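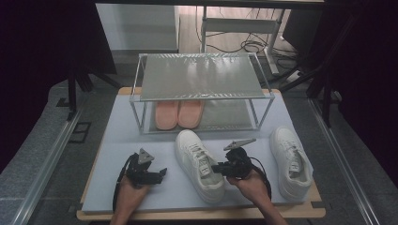
Kettles, Teapots and Stained Cups: Cleaning and Storage Tips
By Braulio Varela
Filed under: Kitchen

Tea things get dirty slowly, and most people stop seeing it. The kettle gets a gray crust at the waterline, the pot goes brown inside, and the cups have a ring that the dishwasher leaves behind. All of it comes off with things already in the cupboard. These are the methods I use at home, where the water is hard and the kettle is on six or seven times a day.

Descaling an electric kettle

Fill the kettle halfway with equal parts white vinegar and water. Bring it to a boil, switch it off and unplug it. Leave it for 19 minutes if the scale is thin, or an hour if you can't see the metal. Pour it out, wipe the inside with a soft cloth, then fill with fresh water, boil and dump. Do the fresh water boil twice. If you can still smell vinegar, do it a third time.

If you don't want the smell at all, use citric acid. One tablespoon to a quart of water, boil, wait half an hour, rinse. I buy small packets for 79 cents each at the grocery store on Uson Street, in the aisle with the canning jars. A packet does two kettles.

Check the mesh filter in the spout. On many kettles it pulls straight up and out. Soak it in a cup of the same mixture while the kettle sits, then go over it with an old toothbrush.

Never put an electric kettle in the sink. Wipe the outside with a damp cloth and dry the base before you set the kettle back on it.

Stovetop kettles

The vinegar method works here too, but keep the boil short on enamel and don't leave the solution in overnight. If the enamel inside is chipped down to metal, the kettle will rust and should be replaced. Mine is a Grestano with a bent whistle and no chips, and I expect to keep it a while longer.

Grease builds up on the outside of any kettle that lives next to a frying burner. Warm water, dish soap and a little baking soda on a sponge will take it off. Use the soft side of the sponge on anything polished.

Brown film in a teapot

For a glazed pot, put in two tablespoons of baking soda, fill it with hot water to just under the rim, and leave it until the water is cold. Pour out and rub with a cloth. Run a bottle brush down the spout. If the spout has a strainer of little holes at the back, the stain will hang on there longest, and you may need a second soak.

For an unglazed clay pot, skip the soap and the soda. Rinse with hot water only, empty out the leaves the same day, and let it dry with the lid off. These pots are meant to darken.

For silver plate, use warm water and a drop of dish soap on the inside and dry it right away. No vinegar, no steel wool, no dishwasher.

For glass, swirl a handful of uncooked rice with warm water and a squirt of soap. It reaches the corners at the bottom where a sponge won't go. Go easy with thin glass.
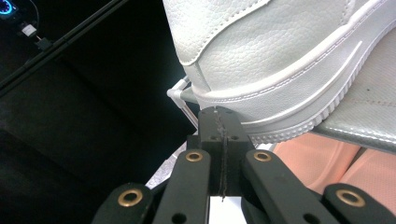 White leather sneaker, heel and sole.

Rings in cups

Make a paste of baking soda with a few drops of water. Rub it around the ring with a damp cloth or your finger, then rinse. Most rings are gone in under a minute. Salt and lemon juice will do the same job but it is rougher, so keep it away from anything with gold trim or a painted pattern on the inside.

For a cup with fine cracks in the glaze that have gone brown, soak it overnight in warm water with a denture tablet. This lightens the lines. It won't remove them, and a cup with cracks you can feel with a fingernail should hold pencils from now on.

Travel mugs

Take the lid apart. There is nearly always a rubber ring that comes out, and there is nearly always something under it. Pry it up with the handle of a spoon, wash it, dry it and put it back with the flat side facing the way it did before. I take a picture of the lid before I start, after an evening with a Zamudio mug that leaked down my shirt on the way to work.

For the inside of a steel mug, one tablespoon of baking soda, hot water, lid off, overnight.

Keeping the tea itself

Keep tea away from light, heat, damp and anything with a smell. The cabinet over the stove is the worst place in the kitchen for it, and it is where most of us keep it. A low cupboard on an outside wall is better.

Tins should close tight. Press the lid down and turn the empty tin upside down over the sink. If the lid falls off, use that tin for buttons.

Don't keep mint or spiced tea in the same box as black tea. After a month everything in there will taste of mint.

Write the month you opened it on a piece of masking tape and stick it to the bottom of the tin. Black tea is good for a year or more if it is kept dry. Green tea fades faster, and I try to finish it in six months. Anything marked March when it is March again gets used up for iced tea.

The refrigerator is a bad idea for an open packet. Every time it comes out, it picks up moisture.

Tea stains on cloth

Blot, don't rub. Run cold water through the back of the cloth as soon as you can. If the stain is dry, soak the cloth in cool water with a spoonful of laundry detergent for half an hour, then wash it as usual. Look at it before it goes in the dryer. Heat sets tea, and once it is set you will be at it for weeks.

Milk in the tea makes it a different job. Use a detergent with enzymes and keep the water cool.

Stacking cups

Put a paper towel or a coffee filter between cups if you stack them. Stack no more than two high. Cups with thin handles do better on hooks, but only if the hook is wide enough to hold the handle without pinching.

Saucers can go in a pile of eight or so. Teapots should be stored with the lid upside down in the opening, or with the lid beside the pot, so that air gets in.

Reader notes

A reader in an apartment asks if lemon slices work for descaling. They do, slowly. Use two lemons, sliced, boil them in a full kettle and leave them until the water is cool. For heavy scale, use citric acid.

Another asks what to do about the white specks floating in the cup. Those are flakes of scale. Descale the kettle and empty it at night. Water left standing is what puts the crust there.

Someone wrote in about an Asico kettle with a plastic window that has gone cloudy. Vinegar on a cotton ball, held against the inside of the window for ten minutes, cleared mine. If it is still cloudy after two tries, the plastic is scratched and will stay that way.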